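Sternlow Kitchen Set: Gallery
Dec 24, 2023

On this page we show the simulated kitchen in which we collect our examples. Every example is one complete try by the arm, steered by a person at a desk in our Stultham office. The recording keeps the camera views, the joint positions and one written sentence which tells the task. Our goal for this first set is 1000 examples. Until today we have accepted 459, and 61 more are waiting for a second check.

We work now on the microwave tasks. The kitchen has a range with the microwave mounted over it, so the arm must always work above the cooktop. For the operators this was more difficult than we expected, and the first recordings were slow.

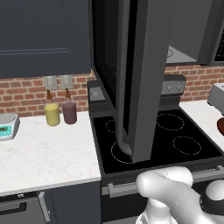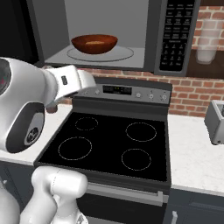 MICROWAVE TASKS

First picture: the microwave door hangs open over the cooktop, and the white arm is low, near the oven handle. The two squeeze bottles on the left counter are not part of the task.

Second picture: the bowl on the glass turntable, and the arm reaching over the control panel of the range toward the microwave.

There are 4 task sentences in this group. Each of them is written again by a second person in other words, so that the learning system does not depend on one fixed phrase. We ask the operators to move with the same speed as they would use on a real arm, and not to stop long in the middle of a motion. A try with a long pause is sent back to the list.

Failed tries are also kept, but in a separate folder with the name Rana. They are not counted in the numbers above. Some readers asked if they can have them, and we will decide this in January.

The next group is named Wostov and will contain drawers and cabinet doors. Its pictures will be added to this page when the first recordings are checked.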